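The Guest Room Bed, Peonies and Laundry

Hi, Parisa Ansari here, back with more pictures from the apartment in Trovcombe. If you're new, I've been going room by room since January and putting up the photos as I go (the kitchen got 237 comments, which I'm still reading - thank you!). This time it's the little bedroom, where every piece of clean clothing we own seems to end up.

The plan was simple enough. Get the clothes off the bed, fold them, put them away, and keep the nice red blanket up at the head end where it belongs. I gave myself 90 minutes and a pot of tea. My cousin Hooman thinks all the peonies are too much, but I love a loud bed and I'm not changing it.
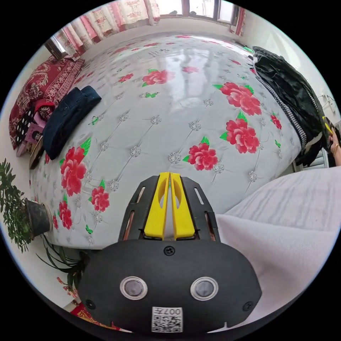
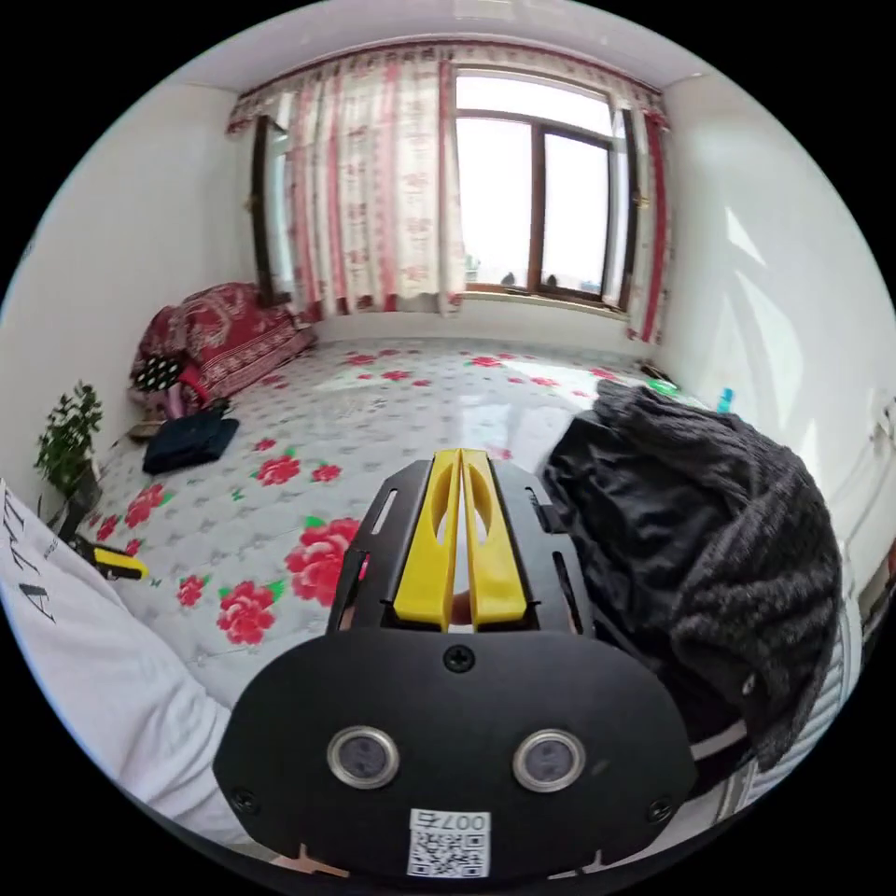

Red peonies and green leaves in both, with the dark red bedding stacked by the wall and the polka dots poking out next to it. The dark green and black pile on the right in the first one is the part I'd been putting off.

What Goes Where

Sweaters are going in the Juvville boxes on top of the closet, and denim gets the bottom drawer. I fold everything in thirds, the way my aunt does, so it stands up on its own and I can see what I have. Anything I haven't worn since last February goes in the donation bag - I'm trying to be strict, but scarves don't count!

Next gallery will be the hallway closet. I'm a little scared of it.

Questions or folding tips? Use the contact form.

We use cookies to remember your preferences. Accept | Settings

© 2022 Parisa Ansari | Contact | Back to top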